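How to Stiffen a Leaning Shelf Unit

Tall, narrow shelves start to sway when the joints loosen. I have fixed two of them in the storeroom at our Tranville shop, and the same method works on garden racks and workbench legs.

Empty the shelves first and stand the unit on a level floor. Push one upright sideways at shoulder height. If the top moves while the feet stay put, the frame needs a brace across the back.

Measure both diagonals, corner to corner. Pull the longer one in with a ratchet strap until the two measurements match, and leave the strap on while you work.
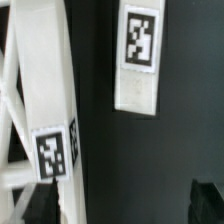
Cut two flat strips, each 2 inches longer than the diagonal, so there is room to trim. Drill one hole at each end and fasten the first strip from top left to bottom right. Fit the second the other way. Crossed struts with open gaps between them, like the white ones beside the broad beam, leave the back of the unit open and weigh much less than a full panel.

Bolt the strips where they cross. Use a washer on each side and tighten by hand, then give the nut a half turn with a wrench.

Take off the strap and push the upright again. If it still sways, check the end bolts before adding anything else. Load the bottom shelf first and retighten all the bolts after 7 days.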